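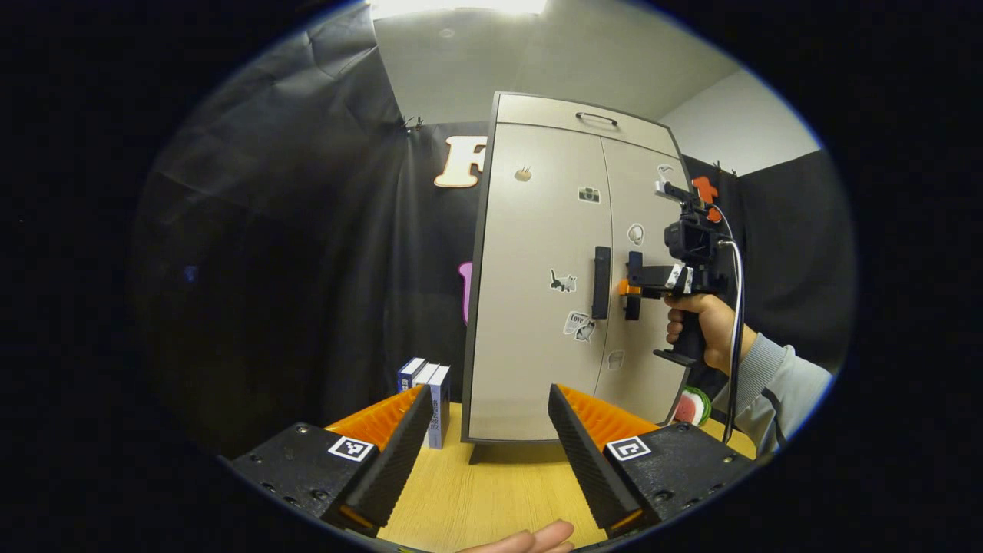 Soletham Town Council

The Soletham Town Council is the legislative body of the town of Soletham. It has five members, each elected to represent one ward, and exercises all powers granted to the town under its charter. The council sits in regular session twice a month and may be called into special session by the mayor or by any three members.

Composition

Members serve four-year terms. Terms are staggered, so that the Harbor, Mill and North wards vote in one cycle and the Jandon and South wards vote two years later. A member must have lived in the ward for at least one year before filing and must remain a resident for the length of the term. A member who moves out of the ward vacates the seat on the date of the move.

The mayor is elected separately by the whole town and is not a member of the council. The mayor presides over regular sessions but votes only to break a tie, a situation that arises when a seat is vacant or a member is absent or recused. In the mayor's absence the chair is taken by the council president, whom the members choose from among themselves at the first session after each election.

Elections

Council elections are nonpartisan and are held in June of even-numbered years. Candidates file a petition with the town clerk carrying the signatures of registered voters living in the ward. Signatures from outside the ward are struck, and a petition that falls short after review may be corrected once, provided the corrected petition is returned before the filing period closes.

The seat is won by plurality and there is no runoff. In the event of a tie, the charter requires a recount by hand. If the recount confirms the tie, the clerk draws lots in open session. Write-in candidates must register with the clerk before election day for their votes to be tallied by name.

Campaign contributions are limited to $600 per donor in each election cycle. Loans from a candidate to his or her own campaign are not capped but must be reported on the same schedule as contributions. Reports are open to inspection at the clerk's office during business hours.

Redistricting

Under the original charter, ward lines followed the parish roads and could be changed only by charter amendment. This left the wards uneven in population, with the Mill ward holding far more voters than the South ward. The present charter sets a target of 3000 residents per ward and directs the council to adopt new lines after each federal census.

The land west of the Liew canal, known as Rurkorero, was outside the town limits until it was annexed by petition of its property owners. It was first assigned to the North ward. At the next redistricting it was divided, with the blocks south of the rail line going to the Jandon ward – an arrangement that was challenged in county court and upheld.

Vacancies

A vacancy with more than one year left in the term is filled by special election. A shorter vacancy is filled by appointment, which takes three votes. If the remaining members fail to agree within 60 days, the power of appointment passes to the mayor.

The appointment provision was used in 2018, when the Jandon seat fell vacant. Ewurabena Kyei, a former member of the planning board, was appointed at a special session on Wednesday, October 17, 2018, to serve out the term.

Powers and procedure

The council adopts the annual budget, sets the property tax rate within the limit fixed by state law, and confirms the town manager. Ordinances require two readings at separate sessions. An emergency ordinance may pass on a single reading with four votes, but it lapses after 90 days unless adopted again in the ordinary way.

The mayor may veto an ordinance within ten days of passage. The veto may be overridden by four votes. Budget items may be vetoed singly, while other ordinances must be accepted or returned whole. Resolutions and appointments are not subject to veto.

See also

Soletham Charter
Liew Canal District
Annexation of Rurkorero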